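Westerberg Moves Panel Testing to Robot Arms, Retrains Bench Staff

Westerberg announced in August that it will use robot arms for repetitive control testing at its Wuvmont facility. The work, in which every key, knob and switch on a panel is operated over and over, has been done by hand since the facility opened.

The program begins in simulation. Each test routine is built and reviewed on screen before it is released to the test floor. 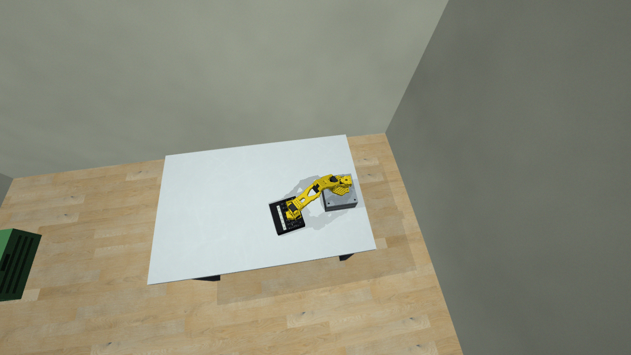
A simulated arm positioned over a black control device.

Under the manual procedure, a technician completed up to 900 presses in a shift and recorded each result on paper. Employees had reported wrist and shoulder strain, and the company's safety office listed the task as a priority for change last year.

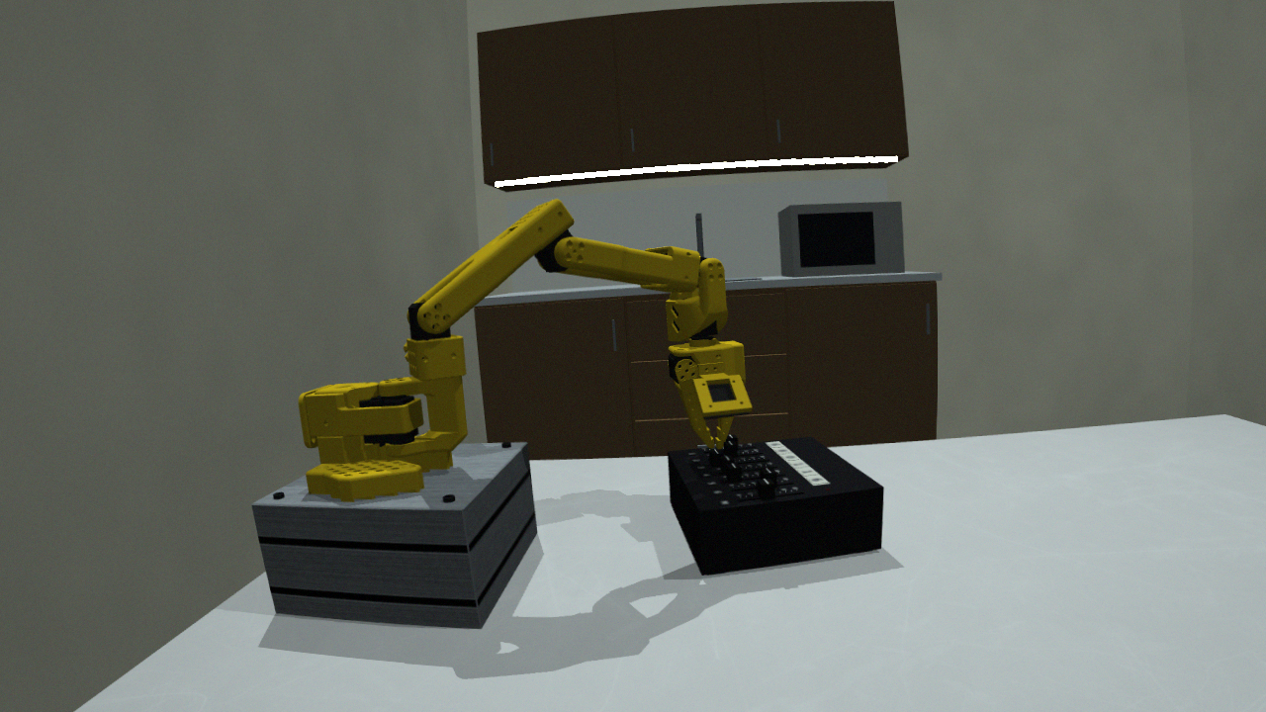 A simulated yellow arm lowering its gripper to a black box of keys.

The new arrangement affects 9 bench technicians. According to Westerberg, all of them will keep their positions and current pay grade. They will complete 2 weeks of instruction in Tudum, the software used to write and check the routines, and will then divide their time between simulation work and inspection of finished panels.

Technicians will also decide when a routine is ready. A supervisor may return a routine for changes but may not release it without a technician's approval.
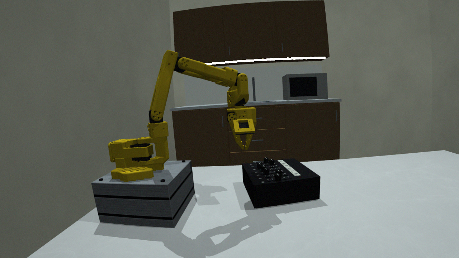 Yellow arm and control box in a simulated test setting.

The library now holds 598 routines, most of them converted from the written procedures. Those for older panels will remain manual until the conversion is complete.

Employee representatives asked for a review of workloads after the first quarter of operation, and the company has agreed. A second group of technicians, at the Fludwood plant, will begin instruction once that review has been published.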